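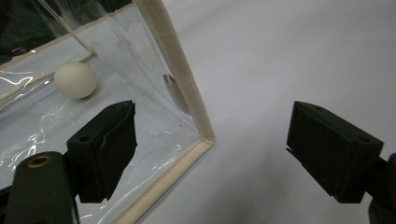
The summer I worked nights at the Madel, I was in love with the man who came to fix the elevator, and I want to get that out of the way first so you don't think this is a ghost story. It was a hotel in Gravside, up the hill from the ferry, with a green awning and a smell like boiled towels. I'd answered an ad. I'd told the manager I spoke French (I did not speak French) and she gave me a jacket with another person's hair on the collar and showed me the desk. There was the phone, there was the register, there was the cash drawer you had to hit. And there was lost property, in a clear plastic pouch with cream piping along the edges, the kind a new set of sheets comes in. All it had in it that first night was a little white ball, about the size you'd use for ping-pong. We didn't have a ping-pong table. She said it had been there when she started and she'd thank me to leave it alone.

So of course by two in the morning I had it out. You would too! There's nothing to do on a night desk after the last ferry. I rolled it down the counter and caught it, rolled it down and caught it, and I was getting pretty good when the elevator opened by itself and stood there with its light on, waiting.

It did that all July. The doors would slide back, nobody in there, and after a minute they'd close again with a sort of sigh and the whole thing would go up to the fifth floor. Always the fifth. I'd hear it stop, and then I'd hear it think about things, and then it would come down. The manager said it was the wiring. The cook said it was the previous owner, who'd died owing him money. I called Kuzmenko, whose number was on the brass plate under the buttons, and that's how I met him.

He wasn't Kuzmenko. Kuzmenko was the company. He was just a tall tired man in a gray shirt who took the ferry over with his tools in a bowling bag, and he got in at 9 at night and lay down on the floor of the elevator with his feet sticking out into my lobby. I thought they were wonderful feet. I brought him coffee and he drank it lying down, which I'd never seen anyone do without spilling, and he spilled it.

"Who's in 54?" he said.

I said there wasn't anybody in 54. We didn't rent it. The window was painted shut and the bed had gone in the middle.

"Well, somebody's calling it from up there," he said. He said it nicely, the way you'd tell someone their slip was showing.
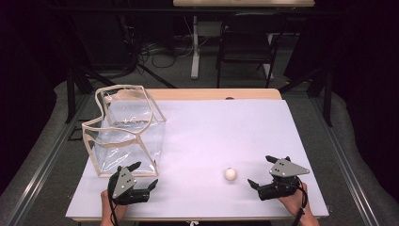
I took the key and went up by the stairs. I'd like to say I was brave, but he was watching, and I was twenty and would have gone up the outside of the building. The carpet on the fifth floor was older than the carpet everywhere else and it gave under my shoes. I knocked, which was silly, and then I opened the door.

It was an old woman, sitting on the bad bed in her coat with her purse on her knees. She had a bottle of Verura and two of our tooth glasses. She wasn't a bit surprised to see me.

"Is the ferry in?" she said.

I told her the last one had gone.

"I only ring for the elevator so I can be ready," she said. "I don't like to keep people waiting on me." Then she asked me if I'd sit down a minute, and I did, and she poured me some of that awful stuff (it tastes like a lawn) and we drank it and she told me about a dance band that used to play at the Madel on the terrace, and how her husband could never keep time. She'd been coming up the fire stairs with her own key since the spring. She had a perfectly good house 10 minutes away. She liked the room, that was all, and the window, even if it didn't open.

I didn't ask her about the ball. I thought about it the whole time, and I could have, and it would have been the easiest thing in the world. I think I was afraid she'd say she'd never seen it before.

When I got back down he had the panel on again and was wiping his hands. "Wiring?" he said.

"Wiring," I said.

He wrote it up that way, and he charged us 290 dollars, and the manager yelled at me for it until the end of the month. He came back twice more that summer, both times because I called him, and the second time I'm pretty sure he knew there was nothing wrong. He lay down on the floor anyway. I sat on the lobby side with my back against the door so it couldn't close, and around midnight we heard the button go on the fifth floor, and he reached up without looking and held it for her.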